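Notebook, bench 2, January

Gripper comparison, Kurek fingers vs Kiline fingers. Cup / scale / bottle task. Continues from the page with the coffee ring on it.

Start 9:40. Kraft paper is the same sheets as before, did not relay it, creases and all. Tape grid also the same. Some of the strips are wrinkled and one on the left is not straight, don't care, the cell positions are taken from the scale center and not from the tape. If anyone re-tapes, leave the center line where it is, the scale straddles it and I use that to put it back after I bump it.

Task for both finger sets, same script:
- home
- cup from left cell to scale
- release, back off, hold 11 s, log weight
- bottle from right cell, pour into cup, stop at 53 g
- bottle back, cup back, home

Controller is the Trenorano box on both. Arm untouched between sets, only the fingers swapped. Wanted to do the Stukach force sensor at the same time but the adapter plate is still out for drilling, so grip force is from motor current only and is not really force. Writing it down anyway.

Kurek set first. Rubber pads, narrow tips. Approach height took three tries to get right, kept coming in low and the tips brushed the paper. Raised the waypoint a bit and it went away. The old height was from the mugs, should have changed it before powering up. Saved as kurek_cup_b, the one without the b is wrong, do not use.

Rim grasp, one finger in, one out. Side grasp was the plan but the opening is too tight for the cup body once the pads are on, no clearance for any error in position. Rim is fine as long as the wrist comes in level. If it tips even a little the inside finger rides up the wall and the cup gets dragged instead of lifted.
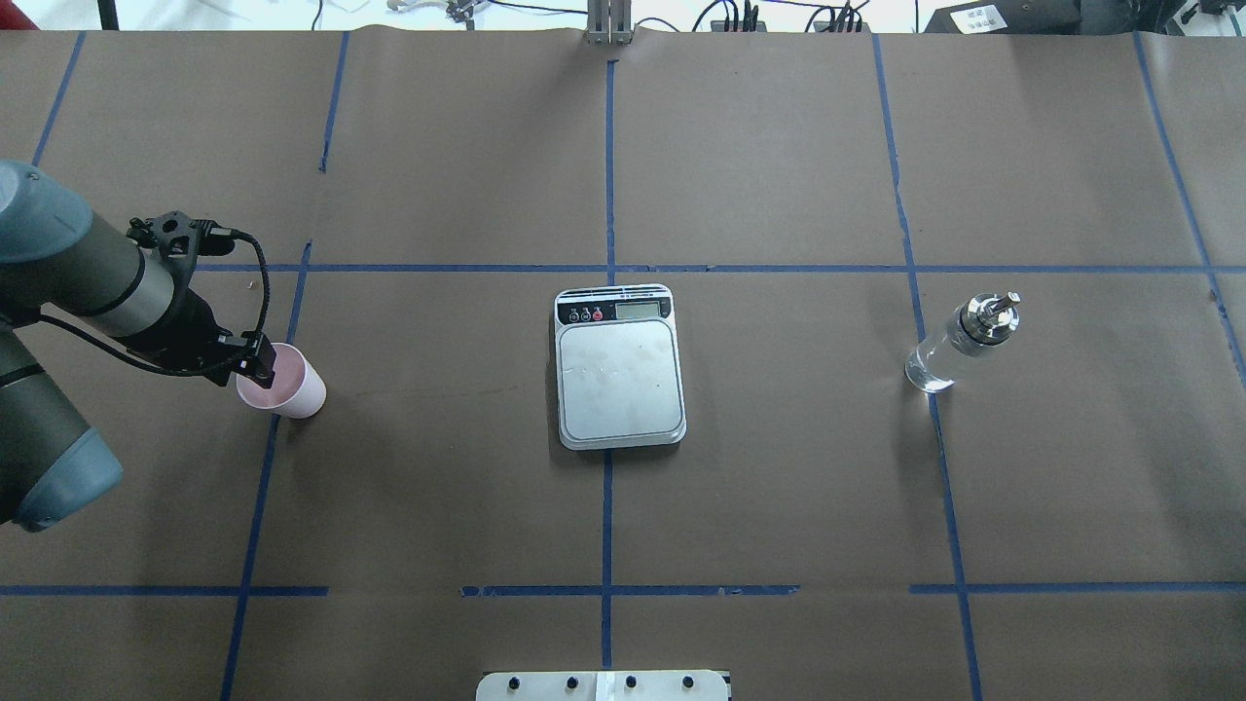
Rim grasp on the cup, left of the scale. Note cable loop over the wrist.

About that cable. It loops up and over before it comes down the side of the gripper and I don't like how much slack is in it. Going left it's OK. On the reach to the bottle the slack has to go somewhere and on one run it pulled, saw the current jump with nothing in the fingers. Added to the list: clip at the wrist bracket, shorter loop. Not changing it today or the two sets won't be comparable.

Current limit: started at 300 mA. Cup goes oval at that, you can see the rim give, comes back when released but the pour needs a round opening. Dropped it in small steps until the cup slipped, then back up two steps. Works. For the bottle 300 is fine and lower is not, so the limit has to be switched in the script between objects. Trenorano lets you do that per waypoint but the setting does not stick if you pause and resume!! Cost me half an hour. After a resume it goes back to whatever is in the startup file. Workaround is to write the limit again as the first line after every waypoint. Ugly but fine.

Kurek runs, cup part: good on most. Misses were all the same kind, cup let go fine but the outside pad stuck to the wall a moment and carried the cup sideways on the back-off. Fix was open, wait, open a second time, then back off. The wait matters more than the second open I think. Try seperately.

Kurek, bottle part: no complaints about the grip. Problem is the pour angle. Spout is short and angled so the direction it faces when picked up decides where the water goes, and I had been putting the bottle back by hand any old way. Now: spout to the right and away from the arm before every run. Put a pencil mark on the paper for the base.

Lunch. Swapped to the Kiline set after, four screws, one of them stripped, replaced it from the drawer. Recheck torque before next time.

Kiline set: wider tips, softer, a slight curve to the inside face. Opening is bigger so a side grasp is possible on paper. Tried it. It holds, but the fingers then sit between cup and scale on the way down and the lower edge touches the platform before the cup does. Reading jumps, then jumps again on release. You could place higher and let it drop, but then with water in the cup on the return trip you have the same problem backwards. Went back to rim grasp so it's the same as the Kurek runs.

Where the cup lands matters more than I had in the script. Too far toward the back of the platform and it covers part of the control strip, and then the overhead camera has trouble with the display. Pulled the place point toward the front after a few of these. Also the display times out and goes blank if the hold is too long after a quiet spell, there's an auto off setting somewhere under the buttons, did not find it. For now read the weight right after release and again at the end of the hold.
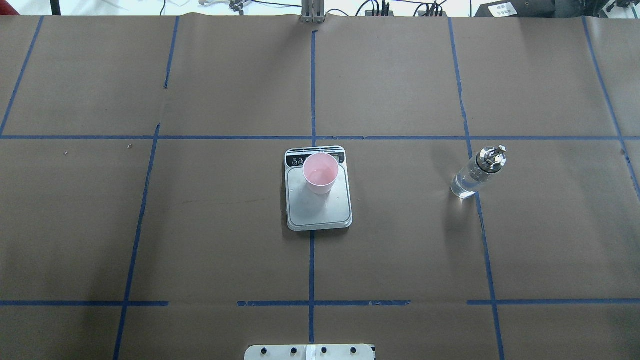 and the drift between those two readings is small enough to ignore for an empty cup. With water in it, wait the whole 11 s, the surface needs to settle. Do not tare by hand during a run, the script tares once at the start and anything after that throws off the pour stop.

Kiline runs, cup part: cleaner release than the Kurek, no sticking, single open is enough. But placement is more spread out, the soft tips let the cup turn a bit in the grasp. Doesn't matter for a round cup. Would matter for anything with a handle.

Kiline, bottle part: worse. Slow creep down through the fingers while tilted, glass is smooth and the curve only touches along two lines. Stopped one pour early by hand. Raising the limit helped some but then the motor gets warm. Wiped the glass down, no big change.

Pour stop, both sets: overshoots the 53 every time because the script waits for a stable reading before tilting back. Same for both fingers so it's not a gripper issue. Need to stop on the raw reading and start the tilt back sooner. Also log the raw stream, right now only the stable values get saved and I can't tell how late we are.

Where it stands:
Kurek - better on bottle, sticky on cup, needs the double open
Kiline - better on cup release, not good enough on glass
Would like to try Kurek fingers with the Kiline pad material. Pads are glued so that means cutting one set up. Ask before doing it.

To do
- cable clip, shorter loop
- stripped screw, order a bag of them
- auto off on the scale
- raw weight logging
- delete kurek_cup (no b)
- Stukach adapter, chase the shop agian
- write up the pause/resume thing for Trenorano support, include the startup file

Left powered down 5:15, Kiline fingers still on. Logs are on the bench machine under grip_compare, not copied over to the server yet.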